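Sat 30 November

# How to work out whether a machine could do one of your chores yet

Every time I write about home robots I get the same question back, put in a dozen different ways: would one of these things be any use in my house? I've never found a short reply that was fair to anybody, so I've written down the method I use myself. You'll want a chore you know well, a pencil, and a quiet half hour with the kettle on. I've used wrapping a bunch of flowers as my chore all the way through, partly because it's a job I love and partly because it sounds so very easy.

## Step 1: Choose one chore and make it small

"Doing the laundry" is far too big. "Folding one hand towel" is about right. The same goes for a shop, so if you run a little florist's, don't write down "making up orders". Write "wrap two stems in a square of paper and hand them over". If your sentence has more than one "and" in it, have another go — you've probably got two chores there, and they ought to have a page each.

## Step 2: Do it yourself, slowly, and write down every move

This is the fun bit, although you'll feel rather daft. Do the job at half your normal speed and stop after each movement to make a note. When I first did this with the flowers I expected five or six lines and ended up with 18, counting the moment where I tucked the paper under my thumb so that I could reach for the tape. I've been wrapping flowers for years and had no idea I did that!

Put down the dull moves as well. Turning the paper, shifting your grip, giving the stems a little tap to level the ends: they all count.

## Step 3: Mark each move with a letter

I use three letters, and you're welcome to change them.

- **R** for moves where the thing stays the same shape. Picking up a mug is an R.
- **S** for moves where something bends, creases, slides or squashes.
- **T** for moves where one hand has to hold while the other does something else.

A move can have two letters. A list that's nearly all R is a hopeful one, and there are machines in warehouses doing that sort of work all day long. Once the S and T moves start to pile up, things get a good deal harder, and any move marked with both deserves a big circle round it.

## Step 4: Look at the circled moves first

People tend to start with the easy end of the list, and I understand why, but the circled moves will settle the matter. With flowers, picking a stem out of a vase is fiddly enough. Laying it on the paper so that the heads stay clear of the edge is a matter of judging the angle, and then the second stem has to cross the first without knocking it out of place.

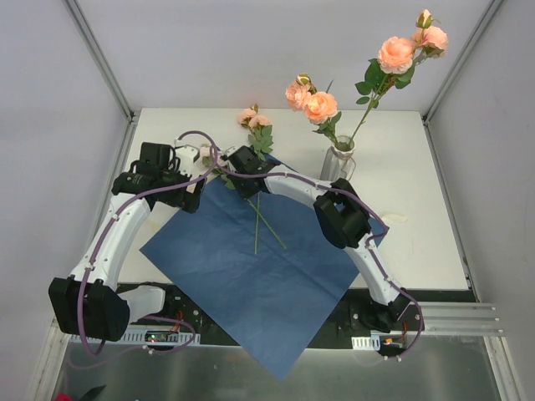 Then comes the fold, and that's the move I'd circle twice. One side of the paper has to come up and over while the stems are held still beneath it, and the paper would much rather spring back. Your fingers feel it going and press a bit harder without being asked. A pair of grippers has to be taught that, or shown it a great many times, and real petals don't forgive a heavy touch in the way silk ones do.

## Step 5: Try it ten ways round

Go through the job again with something changed: stiffer paper, a longer stem, the vase on your other side. I aim for up to 10 changes. Any move that you had to do differently gets a tick, and a machine would need to cope with every tick on your sheet.

## Step 6: Decide what you'd put up with

Lastly, write down how slow and how untidy you could bear it to be. I'd happily let a machine take all evening over my towels, as I'd be asleep. A customer waiting at the counter for her roses is another matter, and for now I'd keep that job in human hands — mine, for preference.

I'm going through the same steps with pairing socks in December, so do keep your sheets if you'd like to compare.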